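お問い合わせ履歴:シルバーリング(キュービックジルコニア、トリリオンカット)の石のぐらつきと変色について
状態:対応中
受付窓口:Sakton オンラインショップ サポート
商品:Radus シリーズ リング 9号

お客様より(9月)
先月、そちらのショップでリングを購入いたしました。三角形の石がとても気に入っています。しかし、二つの問題がありますので、ご相談いたします。一つ目は、石を指で軽く押すと、少し動くことです。音もします。二つ目は、リングの内側が黒くなったことです。私は日本語が母語ではありませんので、分かりにくい文がありましたら、お知らせください。

サポートより 10:20
ご連絡をありがとうございます。三つの角のうち、どの爪が浮いていますか。また、温泉や漂白剤を使うときに、リングを着けていましたか。確認ができるまで、着用はお控えください。

お客様より 13:45
拡大鏡で見ました。一番とがった角の爪が、ほかの二つより高いです。セーターの糸が二回、そこに引っかかりました。温泉には行っていません。漂白剤は一度使いましたが、手袋をしていたと思います。

サポートより 15:10
爪の締め直しが必要と思われます。Sandlow の工房で行います。購入から100日以内ですので、修理代は無料です。返送の送料のみ、900円をお願いしております。黒い部分は硫化の可能性が高いです。ぬるま湯と中性洗剤で洗い、柔らかい布でよく拭いてください。石がゆるい間は、超音波洗浄器を使わないでください。研磨剤の入った歯みがき粉も避けてください。

お客様より 19:30
洗って、布で拭きました。内側の黒い色はほとんど取れましたが、刻印の溝にまだ少し残っています。石は変わらず動きます。修理をお願いいたします。受付番号は58でよろしいでしょうか。箱は購入時の物を使ってもよいですか。

サポートより 20:05
はい、番号は58です。購入時の箱で問題ございません。石が外れても失くさないように、リングを小さな袋に入れてから、箱に入れてください。宛先は Sakton 修理係です。刻印の溝も、工房で一緒に洗浄いたします。

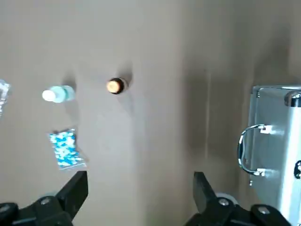
添付画像1:透明なボトルと茶色の小瓶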